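Home | Forums | Metalwork & Finishes | New Posts | Search

Brultis "one coat" metal paint: does it last?
1407 views | 15 replies | Share

gatepost_len
Aug 23, 2019
Got a steel coal bunker to repaint before winter and the chap at the trade counter in Grollelbridge is pushing Brultis One Coat. Says no primer, straight onto bare or rusty metal, good for 15 years. I have my doubts about anything that claims to do three jobs from one tin. Has anyone used it on something that gets knocked about, as opposed to a garden ornament?

Brito
I've got it on my side gate and it's fine. Two summers so far. Goes on thick, covers well, smells dreadful.

gatepost_len
Does anyone ever touch the gate, though? Mine will have a shovel in it every morning from November.

Brito
It's a gate. We open it.

marrowfat
"Good for 15 years" from a product that I don't remember seeing on a shelf 5 years ago. Who has tested that? I asked their helpline once and was told it was "based on laboratory conditions". My coal bunker isn't in a laboratory.

The other thing is the wording on the tin. Somewhere on the back in tiny print it says to remove all loose rust, degrease, key the surface and wait for a dry day. By the time you've done all that you may as well have put a primer on.

Valquíria Portela
I don't think that's fair. Every paint says that. I painted a set of steel shelves with it and they've had tins and jars dragged over them ever since. One or two marks, nothing worse. People skip the sanding, then blame the paint.

marrowfat
Did you sand down to bright metal?

Valquíria Portela
No, just keyed it with medium paper and wiped it over with white spirit.

marrowfat
So you keyed an existing finish that was already stuck. You've tested how well Brultis sticks to old paint. Len is asking about bare steel.

Valquíria Portela
Some of it was bare. I did say "set of shelves", they weren't all the same.

dunnock
Whatever you use, slopes and edges go first. Flat sides you can get away with nearly anything, but anywhere stuff slides down will be back to grey before long. I wouldn't bother painting the inside of a bunker at all. This is the sort of wear I mean, whitish coating on the sloping bit:

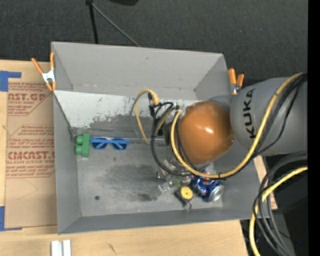
Grey metal bin. Chipped near the top of the slope, worn through lower down.

Brito
Is that Brultis?

dunnock
No idea what paint it is. I'm talking about where it goes, not whose it is.

Brito
Then it doesn't prove much about Brultis, does it.

marrowfat
It doesn't have to. The question is whether any brush-on paint stands up to that sort of treatment, and I've yet to see one that does. The people selling it can always say you did it wrong.

gatepost_len
The slope is what bothers me. Mine has one at the front where the coal comes down to the hatch, so I can picture the same thing. What about Deto? It's a proper two-part, costs twice as much, and you have to use it up in 30 minutes once it's mixed.

Valquíria Portela
Deto is harder but it chips in bigger bits when it does go, in my experience. And 30 minutes is optimistic on a warm day. Mix half.

dunnock
Agree with mixing half. Still wouldn't do the inside. Coal dust gets in everything, you'll never have it clean enough. Do the outside and the underneath of the lid, put a bit of oil on the hinges and spend the rest on coal.

marrowfat
Seconded. If you must try Brultis, do one side of the lid and leave it out till spring before you buy the big tin. Keep the receipt as well, I'd love to see somebody claim on that 15 years.

gatepost_len
Small tin it is then, outside only. The trade counter only had the big one, naturally, so I'll have to order it. Does anyone know if it can go over old red oxide or has that got to come off first?

15 replies | Share | Report thread
Previous topic | Next topic | Back to top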